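The Grircombe Road

Posted in August, still a draft really. Part one. Will fix the commas later.

Annick Boyer left the house before the kettle boiled. Letter in her coat. Grey sneakers, the light ones, because the road to Grircombe was long and the boots had split. Five in the morning. No bus.
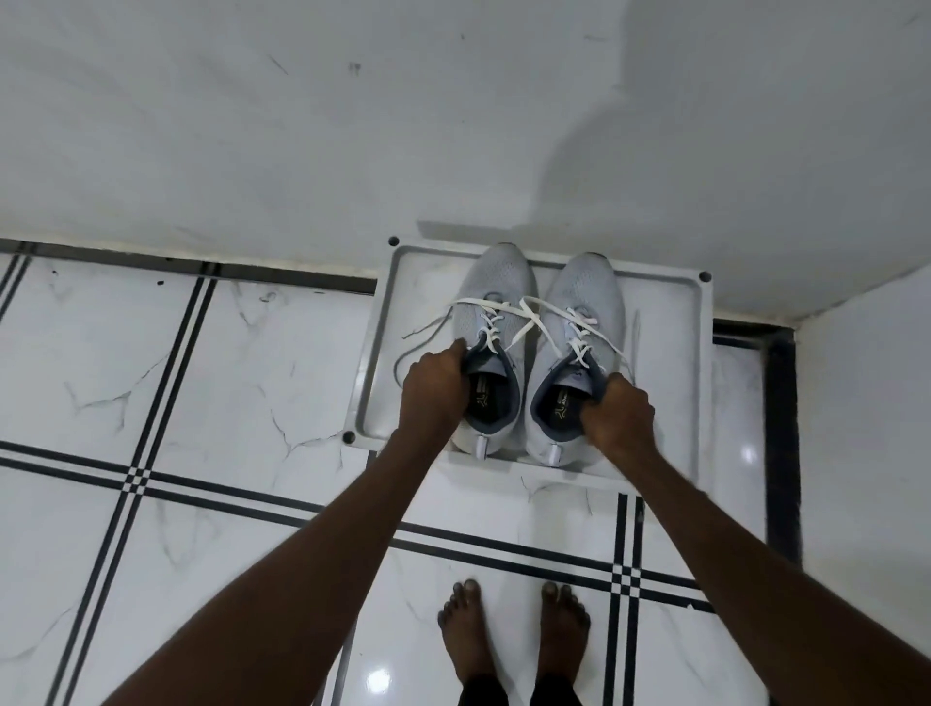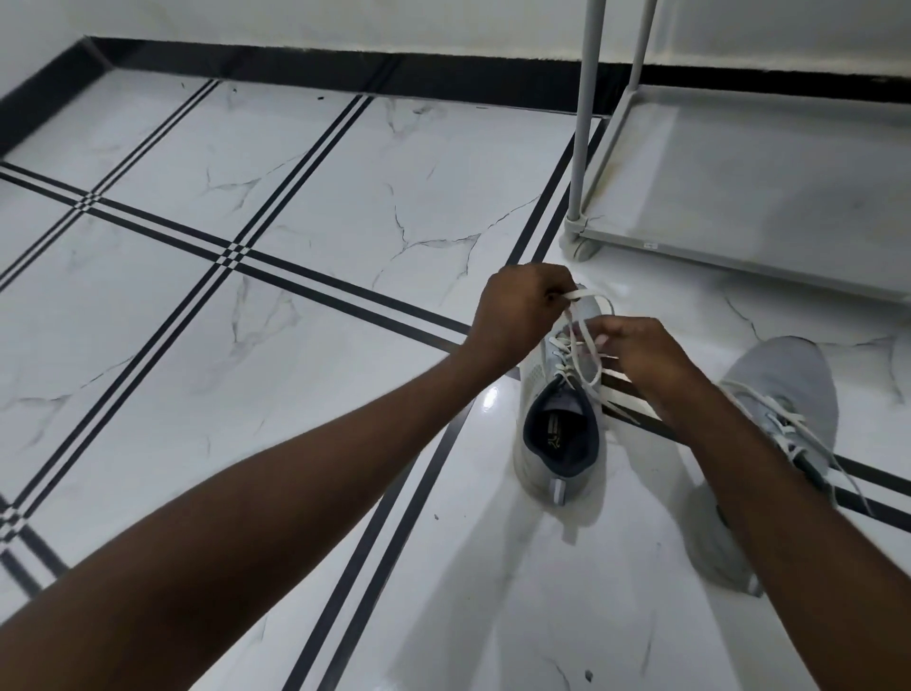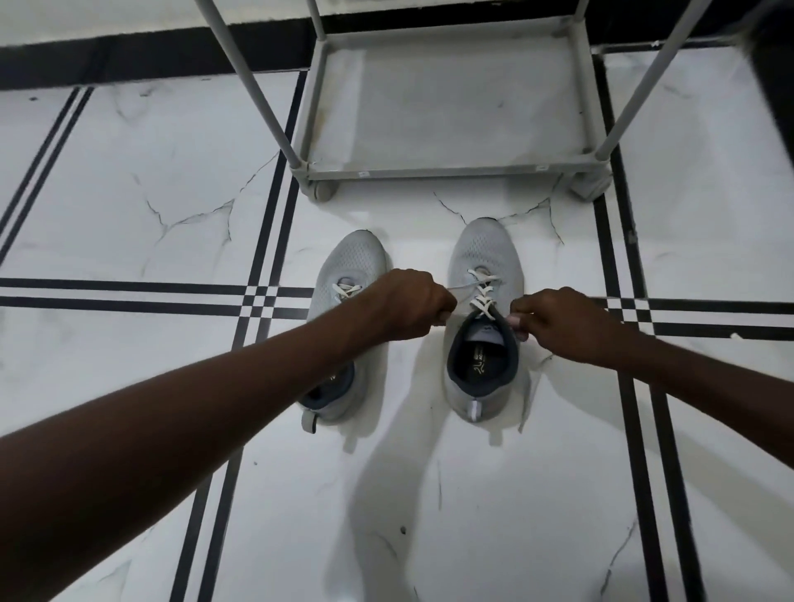
Why was she going to Grircombe at all?

For the letter. It had come to the wrong house, her house, addressed to a man named Escobedo who had rented the upstairs room before she bought the place. She had held it over the sink for a whole evening. Thin envelope. A Kuvard stamp, the old kind with the ferry on it. She did not open it. She wanted to, badly, and that was the reason she had to get rid of it.

So. Out the gate, down past the grain store, dark still. Dogs at the Gurkura turn, two of them, barking like she owed them money. She kept walking. Hands in pockets. One hand on the letter.

By seven there was light enough to see the river. High for the time of year. Brown. A fence post going by, then a door. A whole door, with the knob on. She stood and watched it untill it went around the bend and then felt stupid and walked faster.

A truck slowed.

"Grircombe?" the driver said.

"Grircombe."

"Bridge is out. I can take you as far as the bridge."

She got in. Smell of onions, sacks of them, up to the back window. He drove with one wrist. Talked about his brother in law, something about a boat, who had bought it and who had paid. She nodded. She was thinking about the handwriting on the envelope, how the E was made in three strokes, careful, like a child's or like someone very old.

"You know people there?" he said.

"I'm looking for Escobedo."

He didn't say anything for a bit. Changed gears.

"Which one?"

She hadn't thought of that. Which one. A whole town of them maybe. She took out the letter and read him the first name and he shook his head, but slowly, the way people do when they know something and would like you to stop asking.

The bridge was not out, not all the way. The middle had sagged and someone had laid planks over it and a rope along the side. A sign said 1262 and nothing else, a county number or the year or who knows. The driver turned the truck around. He gave her an onion. She put it in the other pocket.

She went across sideways, holding on. The planks moved. Water right there under her, loud. Halfway she looked down, which was dumb, and saw the door again. Same door. It had jammed against the piling with the knob facing up.

Somebody had painted a number on it. 37.

Her house was 37. The upstairs room had no door, had never had one, not since she moved in. Just the hinges. She had hung a blanket.

She held the rope a long time.

Then somebody on the far bank shouted. An old woman in a mans coat, waving her arm, come on, come on, before it goes. Annick went. Last plank, mud, grass. The woman grabbed her sleeve and pulled her up the bank and was already holding out her other hand, palm flat.

"You brought it," the woman said. "He said it'd be a tall one. You're not tall."

"Who said?"

"Give it here, it's going to rain."

Annick gave her the onion.

The woman looked at it. She laughed so hard she had to sit down in the wet grass, and Annick sat down next to her, and behind them the bridge made a noise.

Part two when I get a minute.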